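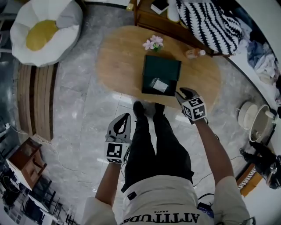
Cernero extends Drirnach storage range to 24 sizes

Cernero has added five lidded boxes to its Drirnach range for home and office use. All ship flat from the Stusov warehouse from March. 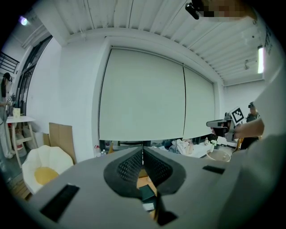 Ceiling with white corrugated metal panels.

The hinge was redrawn by Najwa Bitar and tested over 1,621 cycles – no failures were recorded. Minimum order is four units.
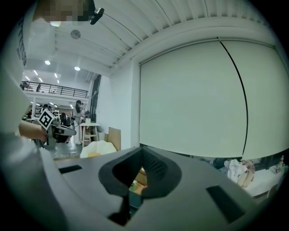

Light gray housing with a dark slot on each side.

Trade contact: Evelien Mertens, Cernero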